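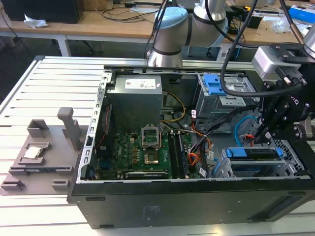
Buy the gripper fingers before you settle on the arm, Anika Blackwood advised on reading the first draft of this guide, or you will end up paying for two sets. Section 4 has been reordered to suit. If you worked from the earlier draft, start again at step 1.

4. Planning and budgeting for a computer service cell

This section covers what to order before the Trokix controller arrives. It applies to cells that handle desktop towers: drives in caddies, processors, memory and cables. For laptops and other small units, see section 7.

4.1 Before you ask for quotes

1. List the tower models the cell will handle. Write down the case width, the drive bay position and the type of caddy for each one.

2. Pick one model to start with. Price the cell for that model only and put the others on a separate sheet.

3. Measure the largest part the gripper has to hold and the smallest. For most buyers these are a 3.5-inch drive in its caddy and a bare processor. Send both measurements to the gripper supplier.

4. Measure the clear height above the bench. The arm needs room to lift a part straight up out of the case before it moves sideways.

Note: Ask for the payload figure with the gripper, bracket and wrist camera fitted. Brochures often give the figure for the bare arm.

4.2 Working out the budget

5. Enter the arm, controller and gripper as three lines, even if one dealer supplies all of them. Warranty periods can differ.

6. Add the bench. A slotted aluminum top costs more than a flat one, but fixtures can be moved without drilling. Drernum tops are sold by length and the clamps are extra.

7. Add the parts fixture. A 3D-printed tray is good enough for set-up and trials. Allow $49 for each reprint, and allow for 2 reprints per tower model while the pocket sizes are being worked out.

8. Add the cameras. The Avero wrist camera kit is $1,298 with its bracket. The fixed camera is priced separately.

9. Add $200 for cable, ties and strain relief. Buyers leave this line out more than any other.
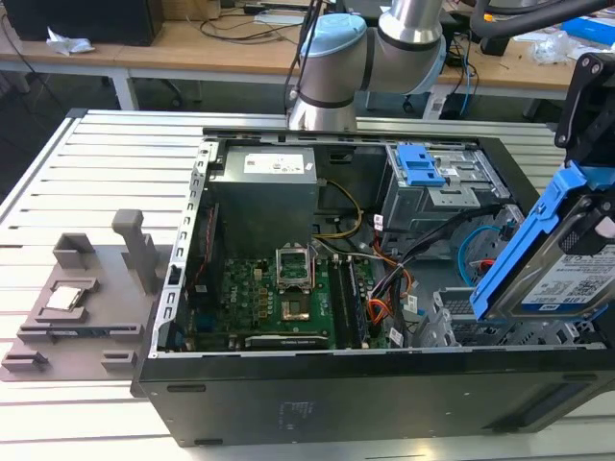
10. Add the cost of practice parts. Buy used towers of the same model, with matching caddies, and keep them for the cell. Check that the caddy latches still click. A worn latch will give you misleading results when you test insertion force.

Caution: Do not use drives that hold data you need. Do not use good processors for early socket trials. The contacts in an open socket bend easily and the board usually has to be replaced.

11. Get a price for installation. Altıntaş quotes travel and labour as one figure, so ask for them to be split if your grant or finance office needs separate lines.

4.3 Placing the order

12. Order the gripper fingers first, then the arm and bench together. Leave the final tray until the bench has been levelled and the tower position is fixed.

13. Check the lead time on the controller. Orders placed in July may run into the next quarter.

14. Keep all quotes with the cell logbook. The serial number sheet in section 5 refers back to them.

Note: If the total is over your limit, drop the second tower model before you drop the fixed camera. A model can be added later with a new tray and a new set of taught positions. Adding a camera means recalibrating the cell.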